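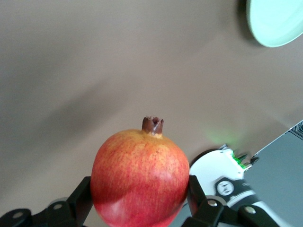
4.3 導入費用の見積もりに対する検討

前節までの把持性能の議論を受け、本節では同等の双腕構成を選果補助の用途で購入する場合の費用を扱う。見積もりの対象は、Istcombeの小規模集荷場を想定した構成Premisと、その簡略版であるMararの二つである。結論を先に述べると、いずれの構成についても、提示された回収年数をそのまま予算要求の根拠とすることには賛成できない。

Premisの初期費用は3696千円と見積もられている。このうちグリッパと手首カメラを含む先端部が942千円を占めるが、予備の指部品は含まれていない。図4は手首側のカメラから見たザクロの把持であり、黒い二本の指が果実を左右から挟んでいる。右側にはもう一台の白いアームの先端があり、右上には薄緑色の皿の一部が写っている。果実の表皮には赤から黄橙色にかけての濃淡と細かな斑点があり、萼の縁は尖って不揃いである。こうした果実を一つ挟めることと、形も熟度もばらつく荷を一日中扱えることとの間には、相当の隔たりがある。見積書の作業速度は後者を前提としているが、その裏付けとなる連続運転の記録は添付されていなかった。

また、図4からは指が果皮に加える力の大きさは読み取れない。圧痕による等級落ちは出荷後に判明する場合もあるため、損失率をゼロと置いた計算は楽観的にすぎる。Söderlundの試算表では、この欄がそもそも空白であった。

保守費についても疑問が残る。年間の点検は52時間とされているが、対象はアーム本体に限られ、カメラの再校正、配線の交換、ソフトウェアの更新に要する時間は計上されていない。二台のアームを近接して動かす場合、干渉を避けるための動作範囲の設定も品目ごとに見直すことになろう。Kvamは、これらを現場の担当者が通常業務の合間に処理できると見込んでいる。筆者らはこの見込みを支持する資料を得ていない。

Mararは片腕構成であり、初期費用は約2000千円に下がる。ただし、皿や容器を別に固定する治具が必要となり、その設計費は見積もりの外に置かれている。差額の大半が治具と設置調整に消える可能性は否定できず、現段階で安価な選択肢と呼ぶのは早い。

以上から、購入の可否を判断する前に、少なくとも一収穫期の賃借を行い、停止時間、人手による介入の回数、果皮の損傷を同一の様式で記録することを提案する。賃借料は割高に見えるが、用途の定まらない設備を償却し続ける負担と比べるべきである。なお、Usenで計画されている共同購入は単価の引き下げを主眼としており、稼働率の問題には触れていない。台数を増やした場合の感度分析は4.4節で行う。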